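Switching the Pantry to Cans

13/09/2025

I spent most of last winter buying dried beans because they were cheaper and because I liked the look of the jars. By spring I had a shelf full of jars and was still ordering takeout on the nights I got home late, since dried beans need soaking and I never remembered to soak them. So over the summer I went the other way and rebuilt the pantry mostly out of cans. I have been at it for 72 days now and I think it is going to stick.

The first thing I did was empty the shelves completely. I found two open bags of the same red lentils and a jar of something brown that I threw out without opening. The cupboard is narrow and deep, and anything that went to the back was as good as lost. I bought a stepped rack from Plokgate, the kind that raises the back rows so you can read the labels. It came in four pieces and went together without tools. The top step is a little too high for tall cans under my shelf, so the short ones go there, mostly tomato paste and sweet corn.

Then came the question of what to buy. I wrote down what I had cooked in the past month and worked from that. It was chickpeas, whole tomatoes, white beans, coconut milk and tuna, in that order. I had been avoiding canned fish for years on the strength of one bad sandwich in college. Boramora sells sardines in tomato that I now eat on toast for lunch a couple of times a week.
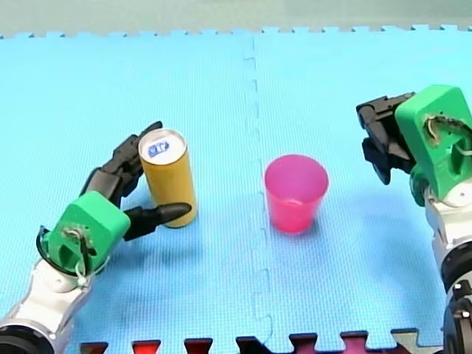

Yellow can, pink cup.

For shopping, I go to Uddin twice a month. It is a small grocery a bus ride from my apartment and they keep the canned goods along the left wall, cheapest at the bottom. Their own chickpeas are softer than the supermarket ones, which makes them better for hummus and worse for salad. I buy both. A full restock in August weighed more than I had planned for and I had to stop on the stairs. Now I take the cart.

I keep the list on a sheet of paper taped inside the cupboard door. When I take the last but one of something, I write it down. I tried an app for this and gave up on it in the first week. The paper has worked fine, apart from the time the pen went missing and I ended up with no tomatoes for most of a week.

New cans go behind old ones. I write the month on the lid with a marker when I unpack, so I don't have to hunt for the printed date, which always seems to be on the bottom in pale gray.

Salt was the part I worried about. Rinsing beans in a colander helps, and I stopped salting the pot until the end. The liquid from plain chickpeas goes into soup if I am making soup, and down the sink if I'm not. I do still keep a few dried things — rice, red lentils, split peas — because they cook quickly and don't need planning.

The soup I make most is one I first ate on a trip to Pleven, white beans with carrot and a lot of dried mint. Mine takes two cans of beans, one of tomatoes, an onion and whatever carrots are left. It is ready in under an hour and it is better the next day. I freeze half in flat bags.

Next I want to sort out the spice drawer, which is in worse shape than the pantry was. I also have six of the old glass jars left over if anyone local wants them. The lids are good.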